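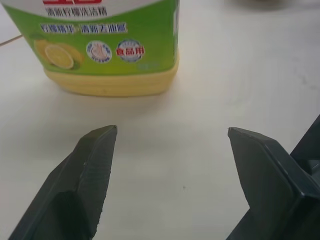 Larncombe Street Community Kitchen
Closing inspection, November, with comments
Inspected by Eusebio Ticona, Sunday, starting 4:10 p.m.

Marks used: OK, FIX (needs work before the next booking), WATCH (look again next time). Comments follow the mark where I had any.

HAND SINK

Hot water reaches the tap within a minute. OK
Soap dispenser full and working. OK
Paper towels within reach of the sink. FIX. The holder by the door is jammed and someone left a roll on the windowsill. It gets splashed there. Holder needs a new spring or a new holder.
Sink used only for hands. WATCH. There were coffee grounds in the strainer. The sign has faded and could be reprinted larger.

DISHWASHING AREA

Three compartments clean and free of food. OK
Drain plugs present, all three. FIX. The rinse plug is missing again. The Saturday group used a folded dish towel, which leaks and should not be in there anyway.
Wash, rinse and sanitize steps posted on the wall. OK
Dish soap kept in its own labeled bottle. OK. Please do not top up one product with another. If a bottle is empty, rinse it and put it in recycling. Do not refill it with sanitizer or floor cleaner, even for an afternoon.
Sanitizer test strips in the drawer and in date. OK
Drying rack clean. WATCH. Light scale on the lower bars. I wiped it down but it will need a proper soak with descaler.
Sponges replaced. FIX. Threw out two. The box of new ones is on the high shelf in the dry store, behind the foil.

CHEMICAL STORAGE

Cleaning products kept away from food and food surfaces. OK
Cabinet latches and locks. FIX. It latches but the key turns without catching. Until this is repaired, groups with children should keep a person near it or ask me for the padlock.
Bleach and acid cleaners on separate shelves. OK. They were together last month. Descaler now lives on the bottom shelf on the left, bleach at the top.
Every spray bottle has a readable label. FIX. One had nothing on it. I did not try to guess what it was. It is set aside with tape over the trigger for disposal.
Safety data sheets in the binder. WATCH. The binder is in good order except for the oven cleaner, where the sheet is for the brand we used before.

REFRIGERATOR AND FREEZER

Refrigerator at 40 F or below. OK. It read 38 at the top and 39 at the bottom.
Freezer at 0 F or below. OK
Door seals clean and tight. WATCH. The bottom corner of the refrigerator seal is starting to curl. It still holds a slip of paper when the door is shut.
Food labeled with group name and date. FIX. Removed an open tub of sour cream and a covered pan of rice, neither with a label. The rule is on the door and I am going to keep following it.
Raw meat stored on the lowest shelf. OK. None in there at the time.

STOVE, OVEN AND HOOD

Burners light on the first try. FIX. Back right takes several clicks. Cleaned the igniter and it improved a little. The Clovov technician is due for the yearly service and I have added this to the list.
Knobs on and turning freely. OK
Hood filters clean. FIX. Sticky to the touch. They come out by pushing up and pulling the bottom edge toward you. Soak them in hot water and degreaser, rinse, and let them dry completely before they go back.
Hood fan runs on both speeds. OK. Noisy on high, same as before.
Oven interior free of spills. WATCH. Something sugary on the floor of the lower oven. It will smoke if not scraped.

FIRE AND EXITS

Extinguisher gauge in the green, pin and seal in place. OK
Extinguisher tag signed this month. OK. Signed today.
Fire blanket on its hook. OK
Back door opens from inside without a key. OK
Path to the back door clear. FIX. 6 folding chairs were leaning in the passage. I moved them to the hall closet. They need to stay there, even when the hall is being mopped.
Exit light works on battery. OK

ELECTRICAL

Outlets near sinks trip and reset with the test button. OK
Cords free of cuts and scorching. FIX. The cord on the old Giraldo mixer is stiff and cracked near the plug. Unplugged, tagged, and moved off the counter. Please do not use it until the tag is gone.
Nothing plugged into an extension cord. OK

FLOORS AND WASTE

Floor dry and free of grease. OK
Mats flat, no curled corners. WATCH. The one in front of the stove has a corner that lifts. Turning it around helps for now.
Mop hung up to dry. FIX. Left standing in the bucket with water in it. Empty the bucket into the floor drain and hang the mop head down on the hook.
Trash emptied and lids on. OK
Grease container less than three-quarters full. OK

FIRST AID

Kit complete. FIX. No blue bandages left and only one burn dressing. Order placed with Jodthorpe, item 127 on their sheet.
Incident log up to date. OK. One entry since the last check, a small cut from a can lid, cleaned and covered at the time.

TO DO BEFORE THE NEXT BOOKING

Rinse plug: I will buy two and keep the spare in the office.
Cabinet lock: work order 2275 is open.
Hood filters: first group in on Monday morning, please allow an hour.
Paper towel holder, sponges, bandages: me.
Mixer: a decision is needed on whether to replace the cord or the machine.

Finished 5:35 p.m. Lights off, gas valve closed, back door checked. E. Ticona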